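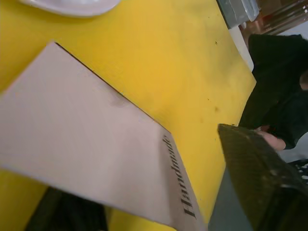

Cardboard sheet, "Handmade" side, on the yellow table.

Tramov Two-Arm Table Station
Equipment for loan and for rent

Many visitors ask us the same thing before they ask the price: can it already do the housework? Our answer is no, it can do parts of it. The Tramov station is made for people who want to find out which parts, with their own objects and on their own table.

The station has two arms with parallel grippers and a small camera at the wrist. It is controlled from one computer with the Strazds software, which comes installed. You teach a task by guiding the arms, then you let the station repeat it and you write down the result. A person must stay beside the table during all work. The stop button should be where this person can reach it without walking.

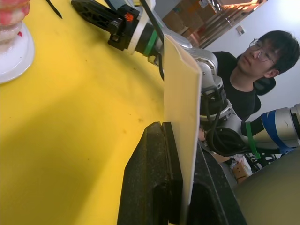 Uronlow Center for Applied Handling / Chores and Packing Group

Thin and flat things are the part of the work we know best. A board that lies flat on a table is easy for a person, who puts a fingernail under the edge. For a gripper it is difficult, and most of our failed attempts happen in the first moment, when one finger must go under and the other must stay above. When the board is already standing between the fingers, the second arm has much better access to it. Cardboard with a folded side is more friendly than a plain sheet, as the fold gives the finger a place to enter.

What the station does well at present
Moving cups and closed boxes from one marked place to another. Putting a lid on a box of known size. Holding a panel upright while a person or the other arm works on it.

What it does sometimes
Picking up a flat sheet of cardboard from the table. In our last series it was 8 good attempts from 11, with the same sheet and the same light. With a sheet it has not met before, please expect less. Clearing a plate works if the plate is empty. With food on it, we do not recommend it yet.

What it does not do
Wet dishes, knives, glass with thin walls, bed linen. For shop-floor use, it does not keep the speed of a trained packer, and we would not put it in a line where somebody waits for the next box.

Price and conditions
The rent is 1,855 euros per month, minimum rental 2 months. Transport is not included. Departments inside Uronlow pay only for worn parts. The finger pads are counted as worn parts, and cardboard wears them faster than plastic does, so please order a spare pair with the station.

Place needed
A stable table with a matte surface. Shiny tables disturb the wrist camera. Leave free space on all sides so that the elbows of the arms do not touch a shelf or a chair. Long hair and loose sleeves must be secured.

The smaller one-arm model, Clalcombe, is not available before April. It uses the same fingers and the same software, but it cannot do the tasks where one arm holds and the other works.

Reservations and questions: Edit Szűcs, equipment desk. Please write which objects you want to handle, with size and weight, and if possible bring one of them to the first meeting.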